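## 4. Counter-top tasks

### 4.1 Task selection

The Poluvgate suite was drawn up to test whether a general-purpose arm can carry out the small chores that fill most of the time spent in a kitchen. Large single jobs such as loading a dishwasher have had a good deal of attention and were left out. We kept to work that happens on or just above the worktop: moving a kettle, putting a mug down on a board, opening an upper cabinet, and clearing a space in front of an appliance. Each chore was written as one plain sentence, and the same sentence was given to the controller as its only instruction.

From a first list of 79 chores, 47 were kept. Those dropped either needed liquids, which the simulator handles poorly, or ended in a state that could not be checked from object poses alone. Wiping was dropped for the second reason, though it is a chore that most households would put near the top of the list.

### 4.2 Scene and set-up

All runs reported in this section use the Dornau kitchen, a simulated room with a granite worktop, wooden cabinets and a tiled wall behind. The toaster oven and the knife block were treated as obstacles throughout. The kettle and the board were treated as movable, and their starting poses were drawn afresh for each run within limits set by the reach of the arm. 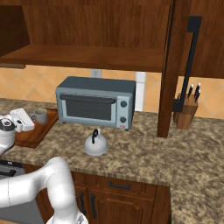 **Figure 3.** Dornau kitchen (simulated), with kettle and toaster oven on the worktop and an upper cabinet door open.

Starting poses that placed any two objects in contact were rejected and drawn again. No limit was placed on how close an object could stand to the front edge of the worktop. This choice made the suite harder than earlier ones, in which a margin is usually kept clear, and it accounts for a large share of the dropped objects in the results below. We think the choice is fair, as people do leave things near the edge.

A run was counted as a success if the object came to rest within its target region, upright, with no obstacle moved by more than the width of a finger pad. Runs were stopped after a fixed time limit. A run in which the chore was done but the arm then knocked something over while pulling back was counted as a failure. Several published scores stop the clock at release and would have passed such runs.

### 4.3 Results

The Flandside controller was run 1373 times over the 47 chores. It finished every chore at least once, but only 18 of them reliably enough to meet the threshold given in Section 3. Nearly all of these were single pick-and-place chores with a clear approach from above. Chores with two steps did markedly worse than the product of their single-step rates would predict. The first step often left the object in a pose that was within tolerance but awkward to grasp again.

Handles were the main source of trouble. A curved handle gives a two-fingered gripper few good places to close, and the controller tended to choose a point far from the centre of mass. The kettle then swung as it was lifted and touched down early, most often on the rim of the board. Slowing the lift reduced the swing, but it pushed many runs past the time limit. We report both settings in the appendix and use the faster one in the text.

Open cabinet doors caused a second group of failures. The planner treats a door as fixed once it has been moved, and small later contacts with the arm were not fed back into its map. In longer runs the planned path and the true position of the door drifted apart until the arm met the panel.

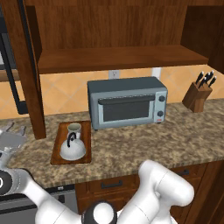 Xavier, commenting on a draft of this section, objected that the threshold is too strict to say much about use in a home, where a person is usually nearby and a chore that fails can be asked for again. On that view a controller that gets the kettle onto the board on the second try is already of some use, and the paper should report how often a failed run leaves the worktop in a state from which another attempt is possible.

We accept the point in part. A retry is only cheap if the failure is mild, and the present score does not separate a missed grasp from a kettle on the floor. We have therefore added a recovery label to each failed run. The label is set by rule: if all movable objects are still on the worktop and within reach, the run is marked as open to retry. Missed grasps nearly always receive this label. Failures during lifting seldom do when the object starts close to the front edge.

The label does not cover cost to the household, and we have not tried to put a price on breakage. It also takes no account of the time a person would spend watching. Section 5 repeats the two-step chores with retries allowed and the time limit doubled.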